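Small Boxes on a Shared Table: Final Report for the Radalley Studio Project
08/08/2018

1. How the project began

I started this project in February with a very simple wish, which was to find out why some small keepsake boxes get picked up and looked at and others are left sitting where they are. My grandmother kept a whole shelf of them when I was little, and I suppose I have been fond of them ever since. The Radalley course asks every student to choose one ordinary household object and live with it for the length of the project, and I knew right away which one mine would be.

My first plan was much too big. I wanted to study boxes of every shape, with hinged lids and loose lids, lined and unlined, and I had a budget of 147 dollars to do it all. After a couple of weeks (and one very patient talk with my tutor) I cut it down to square boxes with decorated outsides, and to one question: how does the place where a box sits change the way we see it?

2. The table and its walls

Most of the work was about the setting. I wanted a table top that was pale but not plain white, as white made everything look like a shop catalog, and the light beige one with the faint marbled veins turned out to be just right. It is calm, and it has enough going on in it to feel like part of a home.

The walls took longer. I tried a solid gray first, then a dark blue, and both were a little gloomy. The pastel plaid was a bit of a gamble – pink, yellow, teal, purple and all the rest crossing over white – and I worried it would swallow up anything I put in front of it. Even so, it made me smile every time I walked in, and I kept it on all three sides.

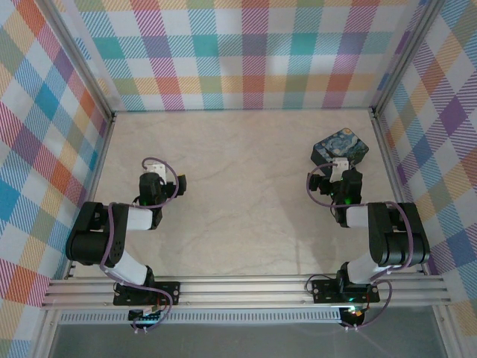 My worry about the plaid was really a worry about the starry night box, the one with the swirling blue and yellow painting. It is small, and I had expected a busy background to be the end of it. What I found over many afternoons of moving it about was that the swirls and the straight bands are so different from each other that they get along quite nicely. The plaid is soft and regular, and the painting is all curves and strong color, so the eye goes to the box without much trouble.

Placement mattered more than I had guessed. Toward the back right corner the box feels tucked in and private, like something put away on purpose. In the center it looks more like a display, and people who came by tended to talk about the painting and forget that it was on a box at all.

3. What visitors told me

I asked 61 visitors to the studio to write down a few words about the boxes in different spots. I gave them cards from Mallow, a little paper shop near my apartment, and I have kept every one. The corner drew words like "cozy," "secret" and "waiting." The center drew "pretty" and "gift." Six people wanted to know what was inside, and all six had been shown the corner first. I don't want to make too much of that, but I was delighted by it!

4. What I would change

I would begin with the walls next time and leave the boxes for later, as I bought several from Fabbri before I had any idea what would be behind them, and two never suited the room. I would also try the plaid in a larger check, and I would love to see a box with a plain lid against it.

The written cards and my sketches are kept in the Clerkus folder on the studio shelf, and anyone on next year's course is welcome to borrow them.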